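Kerzenwachs, Ruß und Messing: Was von den Haushaltstipps für die Hausandacht übrig bleibt

Wer zu Hause regelmäßig betet, hat früher oder später Wachs auf der Decke. 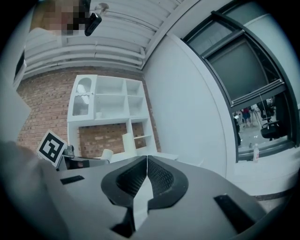 Und wer Wachs auf der Decke hat, bekommt Ratschläge. Ich sammle sie seit Jahren, aus Gemeindebriefen, aus Foren, von der Rückseite der Kerzenpackung, und glaube inzwischen nur noch einen kleinen Teil davon. Was folgt, ist der Rest, den ich selbst weiter benutze, dazu ein paar Dinge, die man sich sparen kann.

Wachs auf Stoff

Der Klassiker lautet: Löschpapier drauf, Bügeleisen drüber. Das klappt bei weißem, ungefärbtem Wachs auf Leinen oder Baumwolle. Bei roten Adventskerzen würde ich es lassen. Die Farbe wandert mit der Wärme in die Faser, und dann hat man einen rosa Hof, der jede Wäsche überlebt. Gefärbtes Wachs kommt bei mir erst ins Gefrierfach, samt Decke, über Nacht. Danach brechen, mit dem Löffelrücken abschaben, den Rest mit Gallseife vorbehandeln und lauwarm waschen. Ganz sauber wird es trotzdem nicht immer.

Angeblich soll auch Salz helfen. Ich habe es an 4 Flecken probiert und keinen Unterschied gesehen.

Tropfende Kerzen

Kerzen in Salzwasser legen, damit sie nicht tropfen: Das steht überall. Ich halte es für Folklore. Meine eingelegten Kerzen tropften genauso, und eine knisterte obendrein so, dass an Stille nicht zu denken war. Was etwas bringt, ist langweiliger: Docht auf Fingernagelbreite kürzen, Kerze gerade stellen, weg vom Fenster und von der Heizung. Stumpenkerzen beim ersten Mal so lange brennen lassen, bis die Oberfläche fast bis zum Rand flüssig ist. Wer nur für ein Vaterunser anzündet, brennt einen Tunnel hinein, und das lässt sich später kaum noch retten.

Teure »tropffreie« Altarkerzen, etwa die von Claludley, habe ich ebenfalls ausprobiert. Im Luftzug tropfen auch sie.

Messing und das Wandkreuz

Ketchup, Zahnpasta, Zitrone mit Salz – alles davon macht Messing blank, das bestreite ich gar nicht. Die Frage ist, ob man es blank haben will. Ein altes Kreuz mit dunkler Patina sieht nach einer Ketchupkur aus wie aus dem Souvenirladen, und Zahnpasta kratzt. Lackiertes Messing darf man ohnehin nicht polieren, da wird es nur fleckig. Ein feuchtes Tuch mit einem Tropfen Spülmittel, gut trockenreiben, fertig. Das reicht in den meisten Wohnungen zweimal im Jahr.

Beim Holzkreuz bitte kein Olivenöl. Es wird ranzig und klebt, und den Staub hält es dann auch noch fest. Wenn das Holz wirklich trocken aussieht, nehme ich eine dünne Schicht Bienenwachs.

Ruß an der Wand

Brotkrume wird gern empfohlen, und bei einem frischen, leichten Schatten nimmt sie tatsächlich etwas weg. Bei altem Ruß verschmiert man nur. Besser ist ein trockener Rußschwamm aus Naturkautschuk, immer in einer Richtung ziehen, nie rubbeln und vor allem kein Wasser. Wer schon gewischt hat, muss streichen. Weihrauch hinterlässt übrigens einen gelblichen Film, gegen den der Schwamm wenig ausrichtet. Ich räuchere deshalb nur noch bei offenem Fenster.

Dünndruckpapier

Feucht gewordene Bibelseiten soll man föhnen, heißt es. Bei meiner Lutherbibel haben sich davon 6 Blätter gewellt, und das tun sie bis heute. Seitdem lege ich Küchenpapier ohne Prägung zwischen die nassen Seiten, wechsle es alle 3 Stunden und beschwere das Buch erst, wenn es fast trocken ist. Gegen muffigen Geruch hilft ein Schälchen Natron in einer geschlossenen Kiste, das Buch daneben aufgefächert. Kaffeepulver geht auch, nur riecht dann der Psalter nach Kaffee.

Klebezettel haben in dünnem Papier nichts verloren. Der Kleber bleibt, auch wenn auf der Packung anderes steht. Schmale Streifen Seidenpapier tun es genauso und kosten nichts.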